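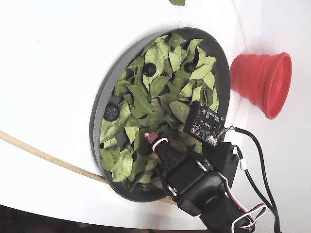
Setting up and running a leaf-sorting bench safely

These steps are for anyone using a small desktop arm on the Olvera bench to pick objects out of dried leaves. They follow the Skadcombe workshop rules, which Eliseo Palacios revised in April. Read them through once before you switch anything on.

Before you power up

1. Check that the arm's base is clamped. Push it with your hand. If it moves, tighten it.
2. Follow every servo lead from end to end. None should be pulled tight at full reach, and none should cross the rim of the tray.
3. Look over the bare circuit board. Leaf dust and crumbs gather around the connector. Brush them off with a dry brush, power off.
4. Put loose items such as cups, sticks and spare leaves outside the arm's reach, or write them on the run sheet as part of the task.
5. Find the stop switch and press it once. The supply light must go out.

Setting limits

Run the first pass at 50 per cent speed. Mark the working area on the bench with tape and leave a gap of 200 mm between the tape and anyone's chair. Set the lowest point of the finger just above the tray floor by hand, in the Brondo control panel, and save it under the tray's name. Do this again whenever the tray is changed.

Grip force should start low. Dried leaves break easily, and a finger pushed hard into a pile can stall against whatever is underneath. If a servo stalls, stop the run and lift the arm clear before trying again.

During the run

Keep your hands out of the tray while the supply is on. To move a leaf or turn an object over, press stop first. One person runs the arm and the same person holds the switch. If you need to leave, switch off.

Afterwards

Park the arm, switch off, then unplug. Empty the tray into the lidded tub and wipe the finger with a dry cloth. Note any stalls, loose screws or worn cables in the Nulden log, with the run number. Apolline Huet reads the log every Thursday and orders parts from it.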